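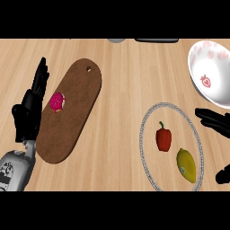 Daniel Okray
Math and firmware, gaming cabinets

Porting the Conano reel game to the new board

May 3, 2020

The Wimbridge cabinet is getting a new main board, and I have the job of moving Conano over to it. Conano is a three-reel game with a nudge feature and a short bonus ladder. The old code was written for a Jundier board with a fixed timer tick, and most of the trouble comes from that.

On the old board, reel steps were driven straight from the timer interrupt. Each tick moved a reel one half step and checked the optic. The new board has a faster tick and a separate stepper driver, so the reel code now fills a queue and the driver empties it. The queue holds 800 entries. A full spin with a long stop on reel 3 uses 547 of them, so there is room for a nudge to be added without waiting for the queue to drain.

The first version lost position after a door open. The driver cut power to the coils when the door switch changed, but the queue kept its contents, and when power came back the reel carried on from the wrong place. I now flush the queue on any door event and run a full re-home before credits are accepted. This adds a short delay after the door is closed. The old game did the same thing, only faster.

Random numbers are handled the same way as before. The generator runs all the time in the background and is sampled when the start button is read. The reel positions are picked before the reels move, and the motion code has no say in the result. I kept the old reel strips and the old win table exactly, and compared outcomes against a log from the old board using the same seeds. The first run had 455 mismatches. All of them were on the bonus ladder, where I had read a table index as signed when it should have been unsigned. After the fix the two logs were the same.

Sound is the part I like least. The old samples are stored at a low rate and the new board only plays one fixed rate, so they have to be converted. Lopes, the tool we use for this, leaves a click at the end of every looped sample. Trimming the last few samples by hand removes the click but shifts the loop point, and the reel spin loop then drifts against the lamp pattern. For now the lamps follow their own timer.

Still to do: meter writes on power loss, the hopper timeout, and the test menu pages for the new driver. The meter code has to be finished before the June build. The test menu can go in after that.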